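Wallo-Zelle, Wartungstag. Ein Thread für alle, die auch so einen Arm auf dem Tisch stehen haben (und für mich selbst, damit ich im nächsten Jahr nicht wieder alles neu herausfinden muss) 🧵

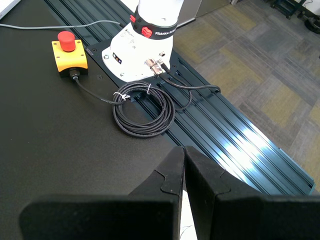 Blick über die Greiferfinger hinweg auf Sockel, Not-Halt und Kabelbund.

1/
Kurz zur Einordnung, weil ja immer wieder Neue dazukommen, worüber ich mich sehr freue: Wallo ist unsere kleine Tischzelle. Zwei Franka-Arme, schwarze Tischplatte, Aluprofile, dazu ein Steuerrechner, der älter ist, als er zugeben möchte. Wir prüfen damit Griffe an kleinen Kunststoffgehäusen, und zwar den lieben langen Tag.

2/
Seit der letzten großen Wartung im Juni sind 3.568 Griffe zusammengekommen. Das klingt nach viel und ist für so eine Maschine eigentlich ein gemütliches Leben. Trotzdem setzt sich mit der Zeit alles ein bisschen, und ich nehme mir dafür lieber einmal einen ganzen Vormittag mit einer großen Kanne Tee, als jede Woche ein Viertelstündchen herumzuschrauben.

3/
Ich fange immer unten an, also bei der Schiene. Der Sockel sitzt auf einer schwarzen Montageplatte, und die ist auf das Profil geschraubt. Vor Jahren habe ich mal einen halben Tag lang eine Kalibrierung verflucht, die einfach nicht halten wollte, und am Ende war es eine einzige Schraube an der Platte. Seitdem kommt der Drehmomentschlüssel vor dem Laptop. Immer!

4/
Wer es nachmachen möchte: Arm in Parkposition, Steuerung herunterfahren, Netz aus, warten. Dann die Schrauben über Kreuz nachziehen, mit dem Wert aus den Unterlagen zu eurer Platte (bitte nicht meinen übernehmen, unsere Platte ist ein Eigenbau), und danach mit Lackstift einen Strich über Kopf und Platte ziehen. Beim nächsten Mal reicht ein Blick, ob sich was gedreht hat.

5/
Die Nuten im Profil sauge ich bei der Gelegenheit gleich mit aus. Ihr glaubt nicht, was sich da alles sammelt. Abgeschnittene Kabelbinderenden vor allem, und einmal ein Nutenstein, den ich zwei Monate vorher nachbestellt hatte.

6/
Jetzt zu meinem Lieblingsthema, den Kabeln. Die Leitung am Stecker unten am Sockel läuft bei uns in einem Bogen über die Schiene. Den Bogen lasse ich ganz bewusst so großzügig, denn ein straff gezogenes Kabel hebelt am Stecker, und einen Stecker am Sockel möchte wirklich niemand tauschen müssen. Ich ganz besonders nicht.

7/
Die überschüssige Länge ist zum Ring gelegt und mit zwei weißen Kabelbindern zusammengefasst. Ja, ich höre euch schon: Klettband! Ihr habt ja recht, und ich hatte auch mal Klettband, aber es ist jedes Mal an eine andere Zelle gewandert. Wichtig ist mir nur, dass die Binder locker sitzen und der Mantel nicht eingeschnürt wird. Ich drehe sie mit zwei Fingern, und wenn sie sich noch drehen lassen, ist es gut.

8/
Auf die Frage aus dem letzten Thread, warum der Ring auf der Kante zwischen Tisch und Schiene liegt und nicht ordentlich darunter verschwindet: Darunter war er früher. Da kommt man aber nur auf den Knien hin, und was man nur auf den Knien erreicht, das prüft man irgendwann nicht mehr. Oben sehe ich ihn jeden Morgen, wenn ich das Licht anmache.

9/
Der Not-Halt. Gelbes Gehäuse, roter Pilz, links vom Sockel auf dem Tisch. Geprüft wird er bei uns nach jeder Wartung im langsamen Betrieb: drücken, Arm muss stehen, entriegeln, und dann darf erst mal gar nichts passieren, bis jemand bewusst quittiert. Dazu die Kabelverschraubung vorne am Gehäuse von Hand prüfen. Bei unserer anderen Zelle war die mal lose, und seitdem fasse ich sie jedes Mal an.

10/
Und bitte schreibt das Ergebnis auf! Ich habe dafür ein liniertes Heft, ganz altmodisch, mit Teeflecken. Die schöne digitale Wartungsmaske gibt es auch, aber das Heft liegt halt neben der Zelle.

11/
Dann die Finger. Schwarz, matt, vorne schräg zugespitzt, mit einem kleinen erhabenen Polster, wo sich die Innenseiten gegenüberstehen. Die Form heißt bei uns Gamport, nach dem Projekt, für das sie gezeichnet wurde, und sie ist nach einigem Hin und Her die Form geworden, mit der wir am liebsten arbeiten. Die Spitzen kommen auch in enge Ecken, ohne dass man den Arm verrenken muss.

12/
Die Polster reinige ich mit einem leicht feuchten Tuch und schaue sie mir danach unter der Lupe an. Den letzten Satz haben wir nach 2.765 Griffen getauscht, da war eine Seite spürbar glatter als die andere. Das Gemeine daran: Der Greifer meldet brav, dass er zugefasst hat, und das Teil dreht sich trotzdem langsam weg. Wir haben damals erst die Bahnplanung verdächtigt. Entschuldigung, Bahnplanung.

13/
Immer beide Polster gemeinsam wechseln, auch wenn das zweite noch hübsch aussieht. Ich bin sparsam erzogen worden und es tut mir jedes Mal weh, aber ein neues gegen ein altes greift einfach schief.

14/
Nach dem Fingerwechsel den Greifer neu referenzieren und das Gewicht der Finger in der Steuerung kontrollieren. Steht dort der falsche Wert, driftet der Arm beim Handführen ganz sachte in eine Richtung. Es fühlt sich an wie ein Einkaufswagen mit einem eigenwilligen Rad.

15/
Zum Schluss gibt es bei mir den Probelauf: 100 Griffe am Stück mit dem Testgehäuse, halbe Geschwindigkeit, und ich bleibe daneben sitzen. Die volle Serie mit 154 Griffen kommt erst danach, wenn ich ein gutes Gefühl habe. Kolleginnen und Kollegen finden das übertrieben. Ich finde es ehrlich gesagt sehr erholsam, so einem Arm eine Weile zuzuschauen.

16/
Was ich noch nicht gelöst habe und wozu ich mich über Tipps freue: die dünne graue Leitung, die quer über den Tisch Richtung Sockel läuft. Ich hätte sie gern in einem flachen Kanal, aber die, die ich kenne, sind alle so hoch, dass ich mit dem Ärmel hängen bleibe. Hat jemand was richtig Flaches im Einsatz, das auf glatten Platten auch im Sommer klebt?

17/
Nachtrag, weil schon zwei Nachrichten dazu kamen: Die Zeichnung der Montageplatte räume ich noch auf und lege sie dann zu den anderen Boonyarit-Dateien. Die Bohrungen sind bisher nur von Hand vermaßt, und das möchte ich euch so nicht zumuten.

18/
Morgen ist die Schwesterzelle Rostov dran, dieselbe Reihenfolge, nur mit deutlich mehr Kabel. Schreibt mir gern, wie ihr eure Leitungen bändigt, ich lese alles, auch wenn ich manchmal erst spätabends zum Antworten komme. 🫖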